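Côté robots – collecte de juillet

Vite fait, entre deux sessions. On continue d'engranger des essais de saisie pour Rurik, notre modèle de préhension en vrac. Principe inchangé : on verse des objets dans le bac, le bras tente, on enregistre tout, on mélange, on recommence. Les ratés comptent autant que les réussites – merci de ne plus les effacer !!

Objectif de la campagne : 42 séries. 40 essais par série, pas un de moins. Festlow fait tourner l'entraînement la nuit, donc dépôt des fichiers avant 18 h, sinon ça glisse au lendemain.

Rappel pour ceux qui préparent les lots : 6 objets par lot, formes et couleurs variées, des plats, des petits, des mous si possible. Laisser les chevauchements tels quels, c'est justement là que l'ancien modèle se plantait. Ne pas ranger les objet à la main entre deux essais.

Bac bien serré, 2 pinces à l'arrière, à vérifier avant chaque série. Un bac qui bouge d'un centimètre et toute la série part à la poubelle (vécu).

Lot en place, pince du bras au-dessus du bord droit du bac, avec l'objet noir (boîtier ou tapis ?) à cheval sur le couvercle ou plateau bleu :
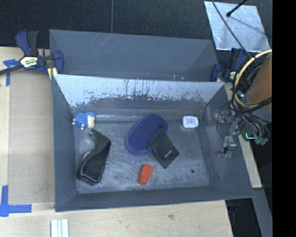
À faire de votre coté

– étiqueter les séries en attente sur Gridex
– signaler les doublons
– apporter vos petits objets sans valeur, on manque de tissu et de carton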